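Print this page | E-mail this page

Okex Tabletop Handling Project
Progress report to the Hinojosa Fund, second instalment
September 2021

You asked for a report on the open day, and on what it cost, in language your board could read over lunch. I have done my best with the language. The cost is near the end, where I hope lunch will have softened people.

The grant agreement required us to hold "at least one public demonstration of the work in progress." We read that clause several times over the winter, looking for a way to interpret it as a newsletter. In the end we opened the doors at Okex for one afternoon and 348 people came through them, against the 40 we had catered for. The sandwiches were gone before the welcome speech, and I suspect some of the audience went with them. 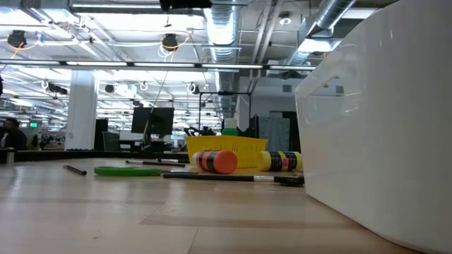 The clearing-up task is the one your money pays for, and it was the main item on the program. The robot is asked to pick up ordinary clutter from a table and put it away. We had promised in the first report that we would stop using the foam blocks, which the arms handle beautifully and which no household owns. The public got the real set instead: bottles lying on their side, a marker, thin rods, a yellow basket and a big white bin. Thin rods remain our least favourite objects. They sit nearly flat to the wood, so a fingertip that comes in slightly high closes on air, and one that comes in slightly low scrapes the table with a noise that makes parents cover their children's ears. A visitor suggested we use a magnet. We thanked him.

For the record, the arms made 528 pick attempts across the afternoon and 448 ended with the object where it was meant to go. That is a little under 85 per cent. In the lab, with the door closed and the same people standing in the same places, we had been getting better than that, and I would have liked to quote the lab figure. The agreement says demonstration results, so there they are. Most of the misses were rods. A few were caused by visitors leaning on the table to get a better look, and one by a toddler who put an object back faster than the robot could take it away. We have logged that one as a draw.

The second half of the program let people see how the arms are taught. An operator moves a hand-held controller and the arm follows, more or less, and the recordings become practice material for the learning software. It was far and away the most popular part of the day, and the part we had rehearsed least. Several people asked whether the operator was "doing it all," and we had to explain, politely and many times, which runs were guided and which were not. We should have put up a sign. There will be a sign in November.
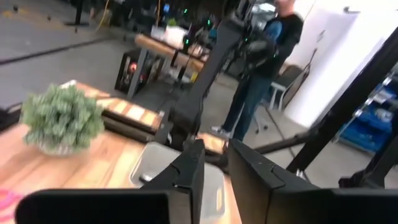 Questions from the floor were better than ours usually are. People wanted to know how hard the fingers squeeze, what happens in a power failure, and when the thing will do dishes. Our answers were: less than you would think, it stops, and please ask us again when the grant is renewed. Two staff from Undik, who supply our fingertips, stayed to the end and took away a page of complaints about wear. They have since promised a softer tip with a thinner edge, which ought to help with the rods.

Spending is on budget apart from catering and extra insurance, and we have moved a small sum from travel to cover both. Travel had not been going anywhere. The attached ledger has the details.

Still to do before the next instalment: fit the new Undik tips and repeat the rod trials; finish the safety notes for the Dukano site, where we are to run the same tasks on their tables under their lighting; and write up the visitor feedback forms, which are mostly kind and in several cases are drawings of robots. We'd like to keep the final report date as it is. If the Dukano visit slips past November we will write to you straight away, and not, as last time, shortly afterwards.

Related items
First instalment report: foam blocks and other easy things
Open day program
Undik fingertip wear notes
Dukano site visit: draft schedule

Contact the Okex project office | Copyright Okex 2021 | Back to top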